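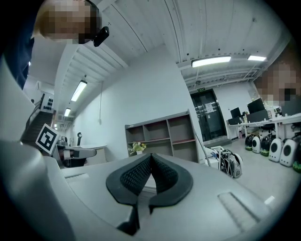
Chapter 6
Labelling and Composition of Foods for Infants

6.1 Introduction

Foods sold for babies and young children are subject to stricter rules than foods for the general public. The label must state the age from which the product may be given, the ingredients in descending order of weight, and the directions for preparation and storage. This chapter sets out how such labels are drawn up and checked before a product is placed on sale.

The Praltance range of fruit porridges, made by Lindemann, is used for the worked exercises. Students should have read Chapter 5, on allergens, before attempting them.

6.2 Terms Used in This Chapter

Stage: the age group for which a food is intended. Texture and portion size both depend on it.

Reference portion: the amount on which nutrition figures are based. A Praltance pouch holds 454 g when supplied to nurseries, and the reference portion is 20 g of dry porridge.

Batch code: the mark by which a maker traces a product to a single production run. Batch 674 is followed from the mill to the shop shelf in section 6.5.
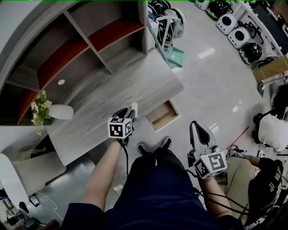
6.3 The Ingredients List

Ingredients are listed by their weight at the time of mixing. Water added during cooking is treated separately, and the method for calculating it is given below.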